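3.2 Work surfaces in the surveyed households

The household survey was carried out in two settlements, Kokthorpe and Plitthorpe, and covered 64 homes. In each home, one table was chosen as the main work surface, meaning the surface on which the residents reported preparing food, sorting post or folding clothes most often. Where two tables were used equally, the larger was recorded. Residents were asked to leave the table as they would at the end of an ordinary day.

Surface finish was recorded in three classes: pale, medium and dark. Tables covered permanently with a cloth or plastic sheet were entered separately and are discussed in Section 3.4. Following the scheme set out by Pavlović, the clear area was taken as the largest unbroken part of the top on which nothing was standing.

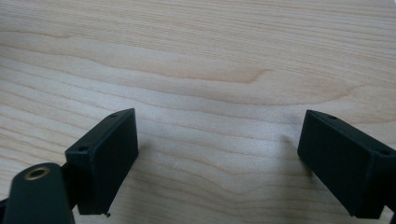 Figure 3. Table top in the pale class, with visible wood grain.

Clear area varied more between households than table size did. In Kokthorpe, 12 tables had no clear area large enough for an open newspaper, although most of these were large tables shared by several people. Finish was easier to judge where a good stretch of the top could be seen at once. The light-brown wood in Figure 3, with its grain showing across a broad open stretch, was used as the reference for the pale class. Tops darker than the reference were compared with a second sample – a stained oak board kept by the project – before being placed in the medium or dark class.

Repeat visits were made in July. Tables replaced between the two visits were kept in the sample and marked as changed.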